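사탕 같이 담고 정리해 주실 분 찾아요 (12월까지, 초보 환영)

안녕하세요, 클롤비(Clolby)에서 사탕 소분이랑 진열 쪽을 맡고 있는 사람입니다. 채용 공고라고 쓰려니 괜히 어깨에 힘이 들어가서 그냥 제 말투로 쓸게요. 읽다가 "어, 나 이런 거 좋아하는데?" 싶으면 맨 아래 연락 방법 보고 편하게 메일 주세요!

저희는 작은 사탕 가게예요. 낱개 포장 사탕이랑 막대사탕을 들여와서 통에 담고, 주문 들어온 대로 나눠서 보내는 일을 합니다. 매장 손님도 계시지만 요즘은 돌잔치 답례품, 학원 간식, 미용실 카운터용 사탕통 같은 주문이 훨씬 많아졌어요. 여름까지는 저랑 마울리 자카리아(Mawuli Zakaria) 둘이서 어떻게든 해냈는데, 연말 주문표를 열어 보고 둘 다 한참 말이 없었습니다... 그래서 사람을 더 뽑기로 했어요. 모집 인원은 2명입니다.

하시게 될 일을 적어 볼게요. 제일 많이 하는 건 막대사탕 정리예요. 맛이 섞여서 들어오는 상자가 많아서 일단 색깔별로 나누고, 막대가 휘었거나 포장이 뜯어진 건 따로 빼 둡니다. 그다음이 통 채우기인데요, 낱개 사탕을 투명한 통에 담을 때 한 가지 색만 몰리지 않게 골고루 섞어 주셔야 해요. 밖에서 속이 다 보이니까 바닥 쪽에 같은 색만 깔려 있으면 은근히 티가 나거든요. 저는 이 작업을 제일 좋아해서 가끔 다 채운 통을 쏟고 다시 담기도 합니다(마울리 씨가 싫어해요). 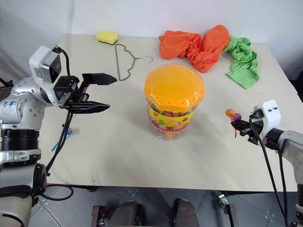 막대사탕은 머리를 누르지 말고 막대 쪽을 잡는 게 기본이고요, 한 번에 욕심내서 여러 개 집다가 떨어뜨리면 속에서 금이 가요. 포장은 멀쩡한데 뜯어 보면 깨져 있는 거, 받는 분 입장에선 진짜 속상하잖아요. 손이 빠른 분보다 살살 다루는 분이 저희랑 잘 맞아요. 속도는 하다 보면 붙습니다. 저도 첫 주에는 상자 하나 붙잡고 오전을 다 보냈어요.

다 채운 통은 뚜껑 닫고, 라벨이 앞으로 오게 돌려서 진열대에 놓습니다. 하루 끝날 때는 테이블을 싹 비우고 닦아요. 끈적한 게 조금이라도 남으면 다음 날 포장지에 다 묻어서, 마감 청소는 좀 깐깐하게 봅니다. 이건 미리 말씀드릴게요.

이런 분이면 좋겠어요. 앉았다 섰다 하면서 손 쓰는 일이 괜찮은 분, 향에 너무 예민하지 않은 분(포도향이 하루 종일 납니다), 그리고 색깔 구분이 중요한 작업이라 그게 불편하시면 먼저 말씀해 주세요. 라벨이나 주문표 쪽 일도 있으니까 맞춰서 나눌 수 있어요. 경력은 안 봅니다. 손톱은 짧게 부탁드리고 작업 중에는 반지를 빼 주셔야 해요. 장갑이랑 앞치마는 저희가 드려요.

조건입니다.
근무 기간: 합류하는 날부터 12월 말까지, 서로 괜찮으면 연장
근무 시간: 주 20시간, 오전이나 오후 중 선택
시급: 면접 연락드릴 때 미리 안내
간식: 막대가 휜 사탕은 마음껏 드셔도 됩니다
제출할 것: 간단한 자기소개, 가능한 시간대

자기소개는 길게 안 쓰셔도 돼요. 예전에 뭘 담거나 나누거나 줄 맞춰 본 경험이 있으면 그 얘기를 해 주세요. 책장 정리도 좋고 반찬통 정리도 좋고요. 좋아하는 사탕 맛도 적어 주시면 제가 재밌게 읽습니다. 참고로 저는 오렌지예요.

면접은 가게에서 봐요. 30분도 안 걸리고, 이야기 좀 하다가 실제로 사탕을 조금 나눠 담아 보실 거예요. 시험 보는 느낌은 아니고, 이 일이 본인한테 맞는지 한번 해 보시라는 뜻이에요. 해 보니 영 아니다 싶으면 그 자리에서 말씀하셔도 괜찮습니다!

지원은 가게 메일로 받고, 제목에 "사탕 168"이라고 꼭 넣어 주세요. 저희 공고 번호인데 이게 없으면 거래처 메일이랑 섞여서 제가 못 찾아요. 메일은 저랑 콰쿠 아메가시(Kwaku Amegashie) 씨가 같이 읽고, 답장은 뽑히든 안 뽑히든 전부 드립니다. 두 자리가 다 차면 이 글 제목에 마감이라고 표시해 둘게요.

2022년 9월 19일
클롤비 소분·진열 담당 드림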